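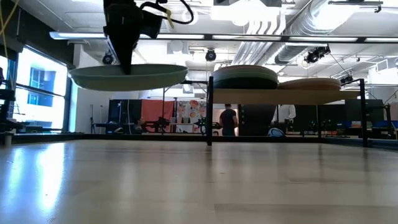

Shelf riser, second attempt
Mar 5, 2021

The plates now live on the riser, sorted by colour: dark green on the left, the tan ones to the right. The riser is a low black metal frame with a light wooden plank across the top. I bought it from Escombe in August and it sat in its box until last month.

Plank height

The plank is 582 mm long and rests on the frame without screws. I had it on the lower setting first, which left too little clearance underneath to get a hand round a bowl. Raising it by 19 mm fixed that. The frame has levelling feet, and two of them needed a half turn.

Stacking

Green and tan plates do not nest. The green ones (Marneck) have more curve and make a rounded pile, while the tan ones (Onuoha) are flatter and slide if they go on top of anything else. So they get separate stacks, no more than six high - beyond that I end up lifting the whole lot to get at the bottom one.

Bowls

Still unresolved. The sage green bowl is wide and shallow, and it takes up as much plank as a plate while holding very little in height. Options are to put it under the plank, or on top of the tan stack, where it rocks. Under the plank is the current plan.

Emura sell a clip-on half shelf that might suit this frame. The listing gives the clip width but not the depth, so I have written to ask.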